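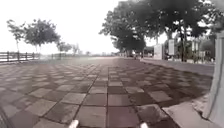
Desde Pudusness escribieron el 2026-06-02:
> Buenas a todos. Ya está colgada la propuesta de Merkovora para el
> paseo. Quitan el damero entero, los 600 metros, y ponen pavimento
> continuo de color arena. También sustituyen la barandilla y plantan
> una hilera de palmeras. La garantía es de 30 años y dicen que con
> eso se acaban los resbalones. A mí me parece una oportunidad que no
> vamos a tener otra vez, y pediría que la lista la apoye en bloque.

Pues conmigo que no cuenten para el bloque, al menos todavía. He leído la memoria dos veces y sigo sin encontrar un solo ensayo de resbalamiento, ni de las losas de ahora ni del material nuevo. Hay mucha infografía y una palabra, «confort», que sale en cada página. Treinta años de garantía los firma cualquiera; yo quiero saber qué cubre, quién responde y qué pasa si la empresa cambia de nombre, cosa que en Flallotham ya vivimos con el carril de la estación.

Del damero se dice que está «agotado». ¿Agotado en qué sentido? Son losas cuadradas de 60 cm, grandes, y se pueden levantar de una en una. Cuando hay una rota se cambia esa. Con un pavimento continuo el parche se ve siempre, y quien lo dude que vaya a mirar la plaza Mạc, que la rehicieron en enero y ya parece una colcha. 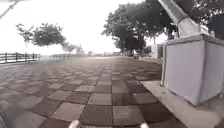
Lo de las palmeras me preocupa todavía más que el suelo. La memoria las llama «arbolado resistente al frente marítimo» y no cita ni una especie, ni la profundidad del alcorque, ni el riego. El árbol que asoma detrás de la barandilla tiene la copa vencida hacia un lado, y ese por lo menos sigue teniendo hoja. No soy jardinero, pero antes de plantar ejemplares altos en línea querría que alguien mirase cómo crece lo que hay. Puede que las palmeras aguanten —no digo que no—, pero que lo pongan por escrito y con reposición incluida.

Y sobre la barandilla: me dan igual los postes que sean, siempre que el paso entre ellos cumpla para críos pequeños. Tampoco viene la medida.

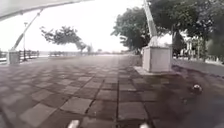

Merkovora contesta, en la hoja de preguntas que repartió, que el brillo del suelo con humedad «demuestra por sí solo» la necesidad de cambiarlo. No lo demuestra. Un suelo puede brillar y agarrar, y otro puede ser mate y mandarte al hospital. Para eso está el péndulo, que es un aparato barato y se pasa en una mañana. Si lo pasan y sale mal, seré el primero en firmar. Ahora mismo me piden que firme por los reflejos.

Otra cosa que no cuadra es el toldo blanco. En el plano de la propuesta desaparece, sin una línea que diga si lo guardan, lo mueven o lo tiran. Los soportes van sobre bloques macizos, de modo que quitarlo exige algo más que dos operarios y una furgoneta. ¿Está presupuestado? En la partida de demoliciones yo no lo veo. Y el muro gris de al lado figura como «revestimiento a renovar», por unos cuantos roces oscuros que igual salen con un cepillo. No afirmo que salgan, afirmo que no consta que lo hayan intentado.
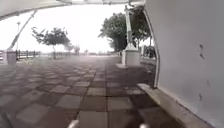
LO QUE PROPONGO PEDIR

Tres papeles, antes de apoyar nada:

1. Ensayo de resbalamiento del damero y del pavimento nuevo, en seco y en mojado, hecho por un laboratorio que no pague Merkovora.

2. Precio de sustituir solo las losas dañadas y repasar juntas. Sospecho que nadie lo ha calculado porque la cifra estropea la presentación.

3. Texto completo de la garantía. El resumen no me vale.

Si de aquí al cierre de alegaciones llegan los 3, lo hablamos. Si no llegan, yo presento alegación por mi cuenta y la copio aquí para quien quiera sumarse.

Un saludo desde Flallotham

Comentarios (4)

Anónimo: De acuerdo con lo del péndulo. En lo del toldo te equivocas, viene en el anexo de mobiliario, aunque sin precio.

vecina_pudusness: Se nota que no empujas un carrito. Las juntas son un suplicio y el pavimento continuo me lo arregla.

Anónimo: Repasar juntas también arregla lo del carrito, está en el punto 2.

paseante: ¿Alguien tiene el enlace al anexo? A mí me da error.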